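Fondville Help > Workshop and Storage > Small parts

Browse Ask Unanswered Members Log in

Divided tray for small silver packs, cardboard or wood?

Posted by julico_bench, 12/03/2020

Hello all. I keep small rectangular packs, silver colour, and I want each one to stand in its own slot on the work table. I have tried a tray with dividers, but the slots become soft and the packs lean on each other. What do you use? I put my pictures of the table. 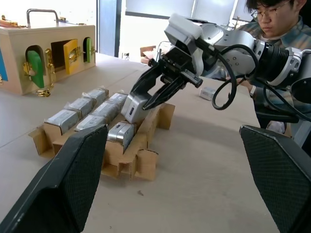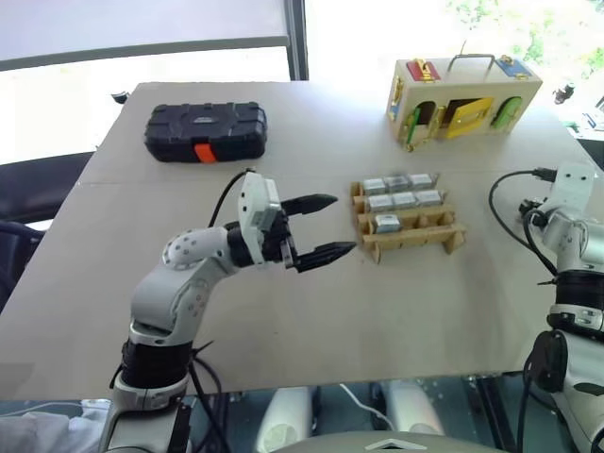 Share (20) Comments (2)

Replies

Kettani
I had the same trouble with cardboard. The dividers are fine in the beginning, but after many times in and out the edges open and tear. You can glue a second strip along each divider and it will live some months more.
For daily use I would choose wood — thin slats with notches, which slide into each other without screws. Measure your pack first, then make the slot about 52 mm if the pack is 50. If it is too tight, you will pull the whole rack up together with the pack. Raise the back row a little, so you can reach it without touching the front one. Please write on the side which row is charged, if your packs are batteries. I did not do this in January and I mixed them all.

buvuda90
just buy a cutlery tray, works for me

julico_bench
Thank you both. The cutlery tray is too wide for me, the packs would fall down. I will try to cut the slats this month and keep the glue idea for my second tray.

1,277 views Share Report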